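Shop Talk Boards > Automation and Home Robots > General

Topic: Two arms, one desk caddy. Is anybody's chore list getting shorter?

flatfile_ron
Joined in May, 57 posts

My sister-in-law sends me a robot video every week. Folding towels, loading a dishwasher, wiping a counter. Every week she asks if I still think I'll be doing my own dishes at 70. Yes, I do.

I run the back end of a small framing shop. Sixteen drawers of hardware, one sink, one bench that looks like a yard sale by closing time. If a machine could put the bench right overnight I would pay real money for it. I priced a single secondhand arm last year and the seller wanted $3,875 with no gripper and no software, and then I'd have had an arm.

So I'd like to hear from people who have stood next to one of these things, no press releases please. What can they pick up, and how often do you have to go over and help?

Reply #1

Fair question, and I'll bite. I do two afternoons a week at Skesiva, where we have a pair of arms on a white table and the job is desk stuff. Small things lying around, a round orange organizer with compartments in the middle.
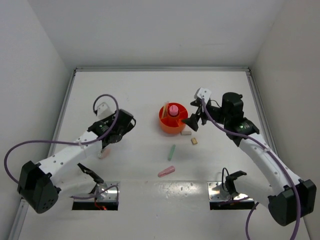
Jagadeesh Pisharody

Before somebody says it, I know that's a very clean table. White walls on three sides, nothing on it except what's supposed to be on it. I argued for a real desk and lost.

What I can tell Ron is that the picking up is better than I expected and the putting down is worse. A block goes between the fingers and comes up. Then it has to go into a slot that already has a stick leaning out of it, and you find out how much your own hand was doing for you all these years. You nudge the stick over with a knuckle without knowing you did it. The arm has no knuckle.

Jagadeesh

Reply #2
flatfile_ron

Thanks, that's the kind of answer I wanted. So two arms and a day's setup to do what a bored eight-year-old does in a minute and a half.

Reply #3
Brisa Xolalpa

An eight-year-old who has to be told four times, in my house.

I think you're both measuring the wrong thing though. I clean vacation rentals. The vacuum robots were a joke when I started and now I leave two running while I do the beds and I don't think about them. They still can't do stairs and they eat phone chargers. I don't need a machine that does the whole apartment. I need one that does one dull piece of it while I'm in another room.

Reply #4
Corrado De Luca

The vacuum comparison comes up in every one of these threads and I don't buy it. A vacuum doesn't hold anything. It bumps around until the floor has been covered. As soon as you need fingers it's another trade entirely.

We had a Stedico cell on the shop floor for picking small molded parts out of a tote. The vendor's number was 1,211 picks between stops. Sounds like a lot. We got there exactly once, with new parts, in the morning, with the blinds down. Put one shiny part in there, or two stuck together with static, and somebody had to walk over. That somebody was me. I never did get to leave the area, and leaving the area was what we'd paid for.

Reply #5
Jagadeesh Pisharody

Corrado, blinds down, yes. Glare is a pest. I pulled up a shot from the wrist camera for you. The tabletop is glossy, and when the gripper comes in low you get bright streaks right next to the thing you want.
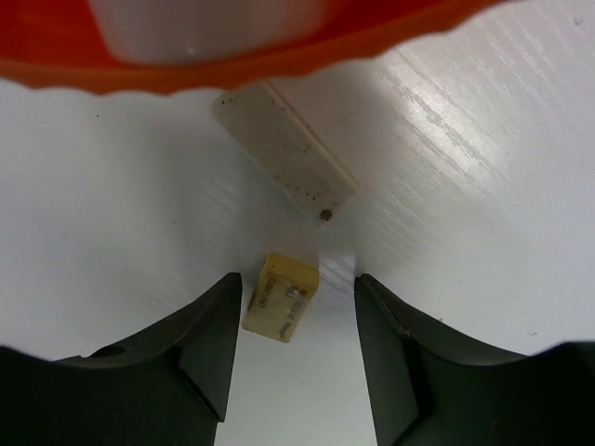 Wrist view, yellow block between the fingertips, gray-white one just past it.

Look at the right side of the table there. To you and me it's obviously a reflection. I wouldn't promise you that about any software I've met, ours included.

Reply #6
Corrado De Luca

OK, that's an honest picture. Looks like my old tote camera on a good day.

The lined-up part isn't what would bother me. It's whatever comes after. A block that size between two fat fingers, fine. Is it gripped square? Does it slide when you lift? Does it come off the fingers when you let go? I can't tell from a still and I wouldn't trust anybody who says he can.

Reply #7
Ermanno Cattaneo

I'm going to be the unpopular one. You people are grading this like it's for sale. It's a test bench. Of course it has clean walls. When I learned to turn wood my first month was one shape in one kind of pine, and my teacher didn't get letters asking why I hadn't made a staircase yet.

I'd put money on tidying being solved well enough for Ron's bench before he retires. Maybe not cheaply.

Reply #8
flatfile_ron

How much money

Reply #9
Ermanno Cattaneo

Twenty dollars and a sandwich.

Reply #10
flatfile_ron

Done. Mods please pin.

And your teacher could tell you something once and you'd carry it over to oak. That's my gripe with the videos. Move the demo to the kitchen next door and I'd bet they start over from zero – different light, different counter, different spoons. My bench has brad nails and offcuts of glass on it. Nothing on Jagadeesh's table is going to cut you.

Reply #11
Cinzia Barbieri

Starting over from zero isn't quite right. I'm at a dental lab, we make models and trays, and we tried a Kurian arm for sorting Lududent blanks into bins. Moving it to the other bench took two mornings of fiddling. Annoying, but the first setup had taken us most of a month.

On the other hand, Corrado is right about babysitting. I kept a notebook for a while. The stops weren't dramatic, it mostly just stood there with a blank held halfway over the bin, as if it had forgotten the word for something. You press resume and go back to your coffee. Then you do it again. By the end of the week I knew I could have sorted the blanks myself and been less cranky.

We still have it. It does one bin now, the heavy one, and I'm fond of it for that.

Reply #12
Brisa Xolalpa

"It does one bin now" is exactly my point from up above. One dull piece.

Reply #13
Corrado De Luca

One bin, with a technician in the room, at industrial prices. That's fine for a lab. Please explain to me who buys that for a kitchen.

Reply #14
Brisa Xolalpa

Somebody with bad hands. My mother has arthritis and she'd take slow and dumb over asking me to come by and pick up her pencils. She doesn't care how long it takes. She's watching her shows anyway.

Reply #15
Corrado De Luca

All right, I'll give you that one. I'd still want to know what it does when the cat gets up on the table.

Reply #16
Jagadeesh Pisharody

No cat testing so far. I'll put in a request.

For what it's worth I'm closer to Corrado than to Ermanno, and I'm standing right beside the thing. If you asked me today whether to buy one to clean up a desk I'd say buy a bigger organizer. Ask me about slow, dull, one kind of object, same light every day, somebody in earshot, and I'd say it's starting to be worth a look. Brisa's mother is a better customer than Ron.

Reply #17
flatfile_ron

I've been called worse.

I'm leaving the thread open. If anyone gets one of these to clear a bench with nails on it, overnight, with the lights off and everybody gone home, post it here and I'll mail Ermanno his sandwich.

Last edited by flatfile_ron, 02/09/2026

Reply #18
Ermanno Cattaneo

Pastrami. And you can't mail it, I checked into that once for a different bet.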